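Pfeiffer Laboratory Notes
Evaluation of the Stidard Hand-Held Gripper Kit
Posted 2019-10-22

The Stidard kit was supplied to this blog on loan for a period of four weeks. No payment was received, and the supplier did not see this text before it was posted. The loan ends in November, at which point the kit will be returned.

Stidard sells the kit to small laboratories that wish to record handling tasks by hand before they commit to a robot arm. The operator holds the gripper, performs the task, and the recordings are later used to prepare an arm for the same work. The price at the time of writing is $2084, excluding shipping. Training is offered as a separate service through Nekenby, and it was not taken up for this review.

Contents and assembly

The kit arrived in one carton with the gripper in two sections, a camera mount, spare finger pads, a cable set, and a printed manual of 57 pages. Assembly required one afternoon. The manual is clear on mechanical matters and weak on software. The section on file naming refers to a menu that does not exist in the version supplied, and a corrected page had to be requested by email. The reply came promptly.

The finger pads are held by small screws. Readers who intend to change pads often should obtain a better screwdriver than the one provided.

Handling

The gripper is comfortable for short sessions. Over longer sessions the weight is felt in the wrist, and it was found best to stop after seven recordings and rest. The trigger has a long travel. Users who have worked with the older Dellolness tool will find that the Stidard closes more slowly and gives finer control near the end of the movement.

The test task chosen was the transfer of capped plastic tubes between a rack and a wooden holder. It is a common bench task and a fair trial of any gripper, as a tube can turn between the fingers if the grip is uneven.
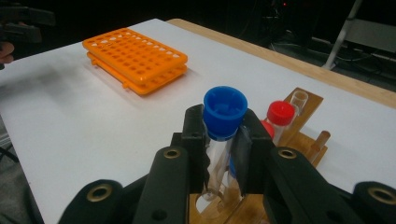

A blue-capped tube in the gripper fingers, with the wooden holder behind and the orange rack at upper left.

Tubes were gripped on the body, below the cap. Gripping by the cap was also tried and is not recommended with the standard pads. Placing a tube in the holder proved harder than lifting it out, chiefly in the judgment of depth, and new operators should expect to practice this before keeping any recordings.

Software and support

The recording program ran without a crash during the loan. Export is slow, and there is no means of deleting a single failed attempt without opening the whole session. Stidard has stated that this will be addressed in a later release, but no date was given.

Recommendation

The kit is suitable for a teaching laboratory or a small group with one well-defined task. Groups that need to record for many hours each day should ask for a trial unit first and should confirm the cost of replacement pads, which are not listed on the public price sheet.

Questions concerning this review may be left in the comments.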